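The gospel of the long table

Csonka has 22 covers, one sitting and no menu. You arrive at seven, you are shown to the same piece of furniture as everybody else, and you spend the evening passing bread to a man who sells conservatories. The bill is split evenly, including the wine you didn't drink. I am told this is the future of eating out, though it sounds to me a lot like school.

The communal table has been creeping back for years. It used to be a quirk of bakeries and the odd ski lodge. Now it is in hotel lobbies, libraries, dental waiting rooms and at least one bank. Talari, the coffee chain, has been taking out its two-seaters and putting in slabs of timber, and its window posters ask customers to "pull up a stranger". The claim is always the same. We are lonely, we have forgotten how to talk to one another, and a big enough table will fix it.

I wanted to know who had checked.

Gunnel Grønli was the obvious person to start with, having designed more of these tables than she cares to admit. Her studio, Grelevach, fitted out nine of the Talari branches. Over the phone she was cheerful and a good deal more candid than the posters.

"The first thing the client asks is how many people it seats," she said. "The second is how easy it is to wipe. Loneliness comes up when they write the press release."

Seating is the part that is easy to follow. Four small tables need gaps between them so that people can get in and out and the staff can get round with a tray. Push everyone along one edge and the gaps go. In a typical Talari, Grønli reckons, a long table adds seven seats in the same floor area. It also does away with the awkward sight of one person with a laptop holding a table for four, which cafe managers hate more than anything I have ever heard a cafe manager discuss.

None of this is wicked. Rents are high and a cafe has to fill its chairs. What grates is being told that a squeeze is a kindness.

Do people talk, at least? I spent the better part of a week in two Talari branches and the public library at Nirkska, which bought a handsome oak table last April with money left over from the roof. I am not a researcher, and what follows is one bad-tempered woman with a flask. But in all that time I heard strangers exchange words about sockets, about whether a chair was taken, and once about a dropped glove. People sat down at the far ends first, then in the middle, then as far as they could get from everybody already there. Coats were put on chairs. Headphones went in before the lid was off the coffee.

Tsehay Ayele has run the library at Nirkska for long enough to have seen two refits, and she was not surprised. The old reading room had small desks with a low screen between them. "People complained about those screens for 30 years," she told me, "and then we took them away and they asked where they had gone." Regulars have started propping up atlases.

She did have one success to report. On winter mornings a mending group takes over half the table, and its members talk without stopping from ten until the building closes for lunch. Half of them met there. I asked whether they would have managed it at the small desks pushed together. She thought about it and said they used to, in the basement, on trestles.

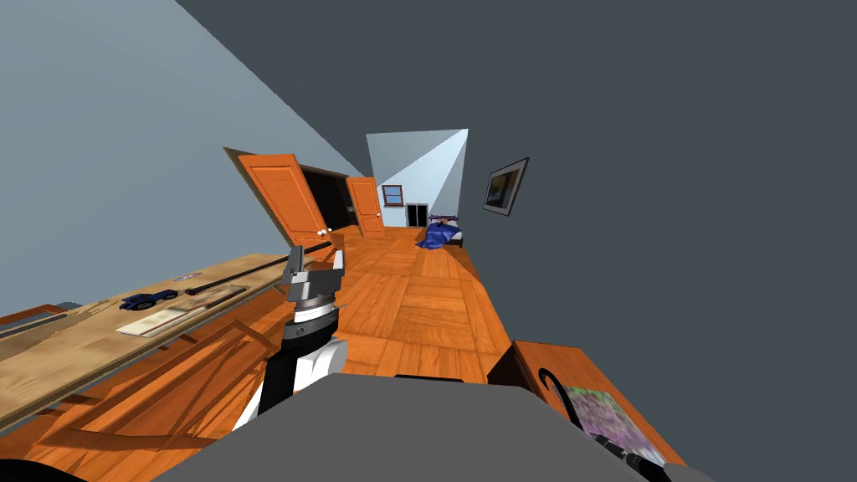 A job to do

The mending group is the nearest thing I found to evidence, and it doesn't say much for the furniture. People who have darning in their laps have something to ask about. They can look down when the talk runs dry. They come back the following week to the same faces, which a commuter with a flat white never will. You could seat them on upturned crates.

The same goes for the examples the enthusiasts love to bring up, the monastery and the harvest supper and the works canteen. Those people already knew each other, or had to. They had a bell to obey or a field to finish. Taking the table out of all that and expecting the company to come with it seems hopeful at best.

Csonka, to be fair, was full on the night I went, at 40 pounds a head before drinks. The food was good. The conservatory man turned out to have views on guttering, some of which I have since acted on. My neighbour on the other side had come with her sister and the two of them spoke only to each other, in low voices, with the fixed look of people on a crowded train.

Grønli's own kitchen, she let slip before we hung up, has a round table that seats four. She bought it second-hand and has no plans to replace it.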